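**Subject: Re: Tracking drift on the handheld pair, proposed weekly recalibration**

Date: 18 Nov 2019

> We have been seeing the left and right gripper poses drift apart over a session on the Ceko cell. By the end of a long run the relative distance between the two hands is off by 9 mm when they are put back on the bench jig. I think the marker cubes are going out of calibration. I propose that we run the full Caltard routine on both units once a week, and re-glue any cube which fails. It takes 20 minutes per unit if nothing goes wrong.
>
> I would also like to order a spare set of cubes from Wanico so we can swap them as a matter of course. Any objections?

Yes, I have a few.

I don't believe the cubes are going out of calibration. A printed pattern on a rigid cube doesn't change size between breakfast and lunch. What can change is how the cube sits on the base of the gripper, and what the tracking thinks the rest of the room is doing. The Caltard routine measures neither of those. It measures the lens and the cube pattern, gives you a nice low number, and sends you away happy. We ran it after the trouble in April too, got a nice low number, and had the same drift by the end of that week.

So before we sign up to a weekly chore for ever, could somebody show me one case where running it made the 9 mm go away and stay away? I went back through the log and couldn't find one. What I found was run 321, where the drift went away after the grippers had been put down and picked up again, with no calibration at all. That ought to bother anyone who thinks it is the pattern.

My own suspicion is the setup, which has been allowed to grow. When the cell was first laid out we had a marked patch of floor, and the rule was that everything inside it was either bolted down or taken out. Since then we have added stands, chairs have wandered in, and cables go wherever they reach. Every time a tripod leg gets nudged, whatever is fixed to it moves with it, and we then blame the part that is easiest to unscrew.
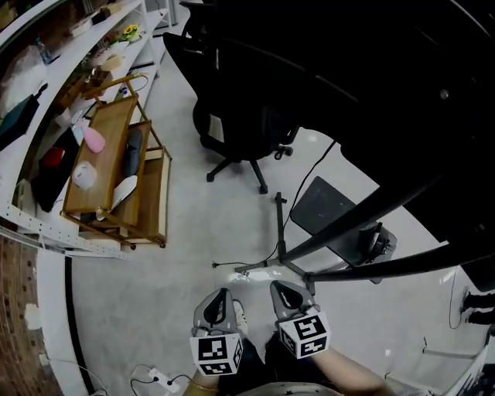
I'd also like us to stop treating the two units as one thing. They are built the same way but they have not had the same life. The left one was dropped in April and had its shell off for a new spring. The right one has never been opened as far as I know. If the drift is in the mounting, I would expect it in the left unit and not the right. If it is in the room, I would expect it in both. The test for this is dull but cheap:

1. Put both grippers in the bench jig, markers facing the way they do in use, and record for as long as a normal session. Nobody touches anything.
2. Do the same again, but take the left one out and put it back between recordings.
3. Repeat with the right.
4. Only then do a normal session, with a strip of tape at the foot of each tripod leg so that we can tell whether it has moved.

If step 1 drifts, it isn't the hands and it isn't the glue, and you can have my apology along with a very awkward conversation about the tracking software. If only step 2 drifts, take the left cube off and look at the screw seats before you reach for the glue.

On re-gluing: please don't. The Weerakoon fitting notes say screws, with a witness mark in paint pen across the joint. Somebody used glue on the old pair and we could never get the cube off square again. A witness mark costs nothing and tells you at a glance if the cube has turned. I looked for the marks on our pair last week and there were none on either, so at present we have no way of telling whether a cube has shifted or not.

As for spares from Wanico, I have no quarrel with one spare set in the drawer. I do object to swapping them "as a matter of course". Each swap is a new mounting and a new error, and we would be adding 7 or more of them a quarter to cure a fault we haven't found.

Things I will agree to now: paint marks on both units, a quick look at them before each session, and a line in the log when a stand is moved. I can do the jig recordings if someone else will keep the cell free for me.

If the numbers come back and I'm wrong, I will run the first month of weekly calibrations myself.

--
Cell upkeep, Ceko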